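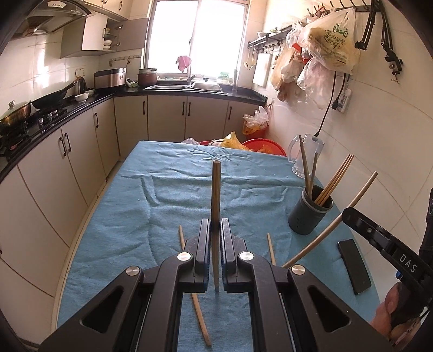 Are chopsticks really that hard?

Grown-ups like to say that chopsticks take years to master. Do they? I'm not convinced. Plenty of small children eat their dinner with them every day and hardly spill a grain. But I don't believe the other story either, the one on the back of the packet that says you'll be an expert in 15 minutes. Let's look at a few things people say and see which ones stand up.

"They're only two sticks."

Well, yes, but somebody had to think about the shape. Many chopsticks are thicker at the end you hold and thinner at the end that picks up the food. Some have square handles so they don't roll off the table. Some have little grooves near the tip. Try picking up a slippery noodle with two pencils and you'll soon see why the tip matters. (Wash the pencils first. Better still, don't eat the noodle.)

"Both sticks move."

This one is mostly wrong. In the usual way of holding them, the bottom stick stays still. It rests in the dip beside your thumb and leans on your ring finger. The top stick does the work. You hold it a bit like a pencil and move it up and down until the tips meet. If your tips cross over and make an X, slide your fingers back and start again.

"Wooden ones are easier."

Probably true for beginners. Wood is a little rough, so food doesn't slide about so much. Metal chopsticks are smooth, and a wet mushroom can shoot off them like a bar of soap. Still, people in Korea use metal ones all the time, so easier doesn't mean better.

"You can just leave them in a drawer."

You can, if they are properly dry. Wood soaks up water, and damp wood can go mouldy. A holder with holes in it lets air in and lets drips out, so it's a good place for them after washing up. A glass jar will hold them too, but any water sits at the bottom, right where the sticks are standing. Have a sniff of an old one if you don't believe me.

Try it yourself

Spread a towel on the table so that things don't roll away. Put 10 pieces of dry pasta on it and an empty bowl next to them. Ask someone to time you for 60 seconds while you move the pasta into the bowl. Write down your score. Do the same thing tomorrow, and the day after.

Did you get better? By how much? Now try it on a bare table and see whether the towel made any difference. I think it helps, but I've only tested it on myself and one cousin, and she cheated.

Don't run or point with chopsticks, and keep them away from faces.

Words by Merle Sutcliffe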